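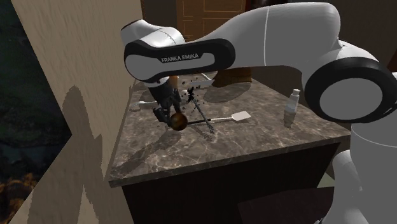 The Franka over the marble worktop, simulator view, with the spatula and the white bottle.

I've been helping out with the robotics club at Ludosbridge since March, and I still can't decide how much of it I believe. The students have picked the kitchen task for the Prititz challenge, all of it done in simulation, and the talk in the room is very confident for a group whose arm has yet to wipe down a worktop.

Lempi Kiiskinen runs the training side. She showed me a chart of 770 practice runs and was pleased with the curve. I asked what counted as a success and got a long answer. A grasp counts if the object leaves the surface for 18 steps, so a thing can be lifted, dropped on its side and still go down as a win. I said I wouldn't pay a waiter on those terms. She has promised to change it – we'll see.

Mathis Carré looks after the scene files, and his worry is closer to mine. The shadows have stair-stepped edges and the clutter on the counter is whatever came with the asset pack. He reckons a policy trained on this will fall over the moment it meets a real kitchen drawer. The others say that's a problem for next year. It's always next year with robots.

I do like how much they argue. The row over whether to use Patwary or Itent for logging went on until half past nine, and I learned more from it than from the slides.

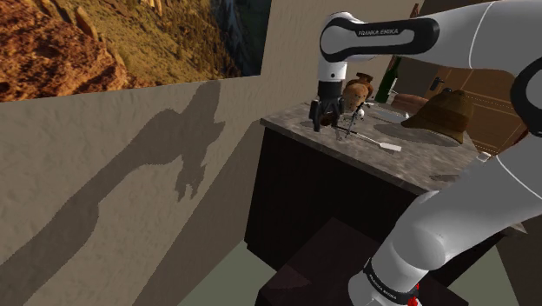
Will the club ever try this on a real arm?
Only if the department lends one out, and so far all they've had is a polite email. The rules ask for 100 clean runs in simulation before anyone is considered for hardware time, and under Lempi's new definition of clean I'd expect that to take most of the spring.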